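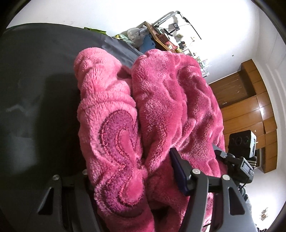
Section 4: Recording soft-object demonstrations with the Kandero hand-held gripper

Plush is the best teacher we have found so far, and this section explains how to record it well. In our trials at Borkthorpe, a policy trained on 217 soft-object recordings learned to slow its fingers as the pile began to give, something it never picked up from boxes and tins. Choose fabric with plenty of variety in it, like the two pink bundles, one rolled with a purple swirl on it and the other heaped in loose folds, and lay it on a dark sheet so that its outline is easy to find. A cluttered desk in the background is fine, and even welcome – the method is meant for ordinary rooms.

4.1 Before you record

1. Charge the gripper and close the fingers fully once to set the zero point.
2. Check that every pivot screw is snug. Do not overtighten.
3. Wipe the finger pads with a dry cloth.
4. Start the Lundgren logger and wait for the steady tone.

Note: Loose fibres build up on the pads faster than you would expect. Clean them after every 15 recordings.

4.2 Making a recording

1. Hold the gripper above the fabric with the fingers open and keep still until the logger beeps.
2. Lower it at a natural pace. Let the fingers sink into the pile before you start to close them.
3. Close slowly until the fabric just stops slipping, then lift.
4. Set the fabric down, open the fingers and move clear.
5. Press the side button to save.

If you fumble a grasp, carry on and try again within the same recording. These recoveries are wonderfully useful! Kerstin Lindqvist compared training runs with and without them, and the runs that kept them dropped far fewer items.

Caution: Keep hair, sleeves and cords away from the finger linkage while it is moving.

4.3 Changing the shape

Reshape the fabric between recordings: roll it, fold it, or simply drop it. Our full training set holds 3928 recordings, and 980 of them start from a dropped heap. Those were the ones that helped most with fabrics the policy had not met before – a result we are still keen to understand better.

Note: Celard firmware older than December 2018 does not save finger width during a recovery. Update it before you begin, as described in Section 2.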